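# Getränkestation im Nebenraum - Becher, Deckel, Trinkhalme

Stand: 2021-02-12, zusammengestellt von Muthu Sundaram

Die Seite ergänzt die Materialliste für den Ausschank im Gebäude Ronent. Es geht um Einwegbecher in der kleinen Größe, die zugehörigen Deckel und den Tisch, auf dem ausgegeben wird. Maße und Bestellnummern stehen in der Liste selbst und werden hier nicht wiederholt.

Der Bestand an kleinen Bechern lag bei der letzten Erfassung bei 2413 Stück, Deckel waren etwas mehr vorhanden. Nachbestellt wird über Jisden, Lieferzeit sieben Werktage. Die Bestände der früheren Sorte von Clanari sind aufgebraucht; einzelne Deckel davon liegen noch im Schrank und passen auf den jetzigen Becher nicht. Sie rasten an einer Seite ein und heben sich gegenüber wieder ab. Bitte aussortieren.

## Becher auf der Ausgabefläche 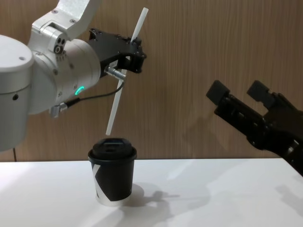 Schwarzer Pappbecher mit weißem Diagonalstreifen, Deckel gewölbt, mit kleiner rechteckiger Trinköffnung. Der weiße Trinkhalm ist über dem Deckel.

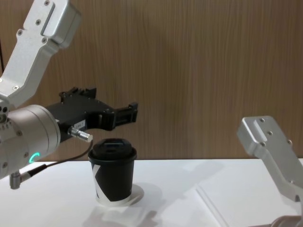
Schwarzer Pappbecher mit Deckel auf weißer Tischplatte, dahinter die Wandverkleidung in mittelbrauner Holzmaserung.

## Deckel

Verwendet wird nur noch der schwarze Kunststoffdeckel. Beim Aufsetzen zuerst die der Trinköffnung gegenüberliegende Seite ansetzen, dann den Rand umlaufend andrücken. Die Bechernaht soll dabei nicht unter der Trinköffnung liegen - an dieser Stelle schließt der Rand weniger dicht, und beim Kippen läuft Kaffee außen herunter. Darragh Duggan hat das im Januar mit zwei Chargen nachgestellt, das Ergebnis war bei beiden gleich.

Für Heißgetränke wird der Becher bis zwei Zentimeter unter den Rand gefüllt.

## Trinkhalme

Weiß, lang, ohne Knick. Halme werden nur auf Nachfrage ausgegeben und liegen deshalb nicht offen auf dem Tisch, sondern in der oberen Schublade. Die kurze Ausführung von Gowda ist für den kleinen Becher zwar ausreichend, lässt sich bei geschlossenem Deckel aber schlecht greifen. Der Rest davon geht an die Teeküche im Erdgeschoss.

## Tisch und Wand

Die weiße Platte zeigt Kaffeeränder sehr schnell. Feucht abwischen, keine Scheuermilch; die matten Stellen an der Fensterseite stammen vom letzten Versuch damit. Die Wandverkleidung wird nur trocken abgestaubt, Spritzer sofort mit einem Tuch in Richtung der Maserung abnehmen.

Offen ist noch die Frage des Abfallbehälters. Der jetzige fasst zusammengesteckt über 2 Tagesmengen, lose eingeworfen ist er mittags voll. Ein größerer ist angefragt und soll im April kommen. Bis dahin Deckel abnehmen, Becher stapeln, Restflüssigkeit vorher in den Ausguss.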